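4.2 Pflegezustand gemeinsam genutzter Arbeitstische

Die in Abschnitt 3 beschriebene Erhebung umfasst 159 Tische mit Massivholzplatte aus öffentlichen und halböffentlichen Arbeitsräumen in Ollidport. Erfasst wurden Holzart, Art der Oberflächenbehandlung, Zeitpunkt der letzten dokumentierten Pflege und der Zustand der Platte nach dem fünfstufigen Schema von Abschnitt 3.3. Tische mit Furnier oder Beschichtung blieben unberücksichtigt, ebenso Platten, deren Aufbau sich ohne Demontage nicht klären ließ.

Der größte Teil der erfassten Platten ist aus schmalen Holzstreifen verleimt. Diese Bauweise ist preiswert und bei gleichmäßigem Raumklima formstabil. Sie bringt allerdings mit sich, dass benachbarte Streifen aus verschiedenen Stämmen stammen können und deshalb unterschiedlich saugen. Öl dringt in einen Streifen tief ein und steht auf dem nächsten noch nach zwanzig Minuten. Wird der Überstand nicht abgenommen, bildet er klebrige Stellen, die Staub binden. Farbunterschiede zwischen den Streifen sind dagegen kein Mangel und wurden in der Bewertung nicht berücksichtigt.

Abbildung 4. Verleimte Tischplatte aus hellem Holz mit feinen Kratzern und helleren, abgenutzten Stellen.

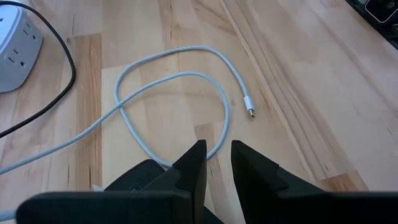
Für die Zustandsbewertung wurde jede Platte in Felder von zehn mal zehn Zentimetern eingeteilt. Aus allen Feldern wurde je Tisch eine Zufallsauswahl gezogen, insgesamt 3949 Felder. Davon erhielten 491 die Stufe 4 oder 5 und gelten damit als pflegebedürftig. Stufe 4 bedeutet, dass ein aufgesetzter Wassertropfen innerhalb einer Minute einzieht; bei Stufe 5 kommt eine fühlbar aufgeraute Faser hinzu. Kratzer allein führten nicht zu einer schlechteren Einstufung, solange der Tropfentest unauffällig blieb.

Die pflegebedürftigen Felder verteilen sich ungleich. Sie liegen gehäuft an der Vorderkante, wo Unterarme und Ärmel aufliegen, und an den Stirnseiten, an denen das offene Hirnholz Feuchtigkeit aufnimmt. In der Plattenmitte sind sie seltener, treten dort aber oft zusammenhängend auf. Nach Auskunft der befragten Betreiber gehen diese Bereiche meist auf lange abgestellte Gefäße oder auf Reinigungsmittel zurück. Eine unabhängige Prüfung dieser Angaben war im Rahmen der Erhebung nicht möglich.

Die Streifenfugen selbst waren überwiegend intakt. Wo sie sich geöffnet hatten, stand der Tisch in den meisten Fällen nahe an einem Heizkörper oder unter einem Fenster nach Süden. Camacho hatte in der Voruntersuchung vermutet, dass die Plattendicke hier eine Rolle spielt. Ein solcher Zusammenhang ließ sich mit dem vorliegenden Material nicht zeigen, was auch an der geringen Streuung der Dicken liegen kann: Fast alle Platten entsprachen den im Handel üblichen Maßen.

4.3 Behandlung und Pflegeintervall

Unter den dokumentierten Mitteln war das Hartöl Givik am häufigsten vertreten, gefolgt von Leinölfirnis und verschiedenen Hartwachsölen. Lackierte Platten bildeten eine eigene Gruppe. Sie schnitten im Tropfentest zunächst besser ab, zeigten bei durchbrochener Schicht jedoch scharf begrenzte graue Flecken, die sich örtlich kaum ausbessern ließen. Bei geölten Platten genügten in der Regel ein leichter Zwischenschliff mit Korn 180 oder 240 und ein dünner Auftrag.

In der Vergleichsgruppe Fanditz, benannt nach dem Stadtteil, in dem die Räume liegen, wurde das Pflegeintervall vorgegeben. Ein Teil der Tische erhielt den Auftrag jeweils im März, der andere im März und nochmals vor Beginn der Heizperiode. Die Arbeiten führte durchgehend dieselbe Person aus, um Unterschiede in der Auftragsmenge klein zu halten. Ah-rin Seok nahm die Bewertung vor, ohne die Zuordnung der Tische zu kennen. Für die Messung der Holzfeuchte wurde das Gerät der Werkstatt Seok verwendet, das vor jeder Begehung geprüft wurde.

An den Vorderkanten war der Unterschied zwischen beiden Teilgruppen deutlich, in der Plattenmitte gering. An den Stirnseiten verbesserte der zweite Auftrag das Ergebnis nur dann, wenn dort mehrmals nass in nass nachgelegt wurde, bis das Hirnholz nichts mehr aufnahm.
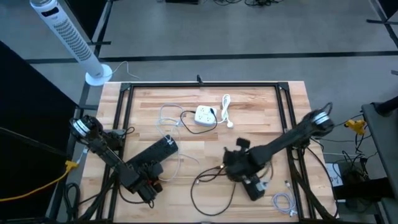 Wie oft sollte eine geölte Platte bei gemeinschaftlicher Nutzung demnach nachbehandelt werden?

Ein vollflächiger Auftrag im Jahr reicht nach den vorliegenden Daten aus, sofern Vorderkante und Stirnseiten vor der Heizperiode ein zweites Mal geölt werden. Für Räume mit täglicher Nassreinigung gilt das nur eingeschränkt, da sie in der Vergleichsgruppe nicht vertreten waren.

Zur Reinigung zwischen den Aufträgen liegen nur Selbstauskünfte vor. Die meisten Betreiber wischen mit einem nebelfeuchten Tuch und neutraler Seife. Fünf Einrichtungen gaben an, Allzweckreiniger zu verwenden, zwei davon unverdünnt. Die betreffenden Tische lagen beim Tropfentest unter dem Mittel der übrigen, die Gruppe ist für eine statistische Aussage aber zu klein. Mikrofasertücher wurden mehrfach genannt; ob sie die Oberfläche messbar stärker abtragen als Baumwolle, müsste gesondert untersucht werden. Die Angaben zu den Reinigungsmitteln sind im Anhang nach Einrichtungen aufgeschlüsselt.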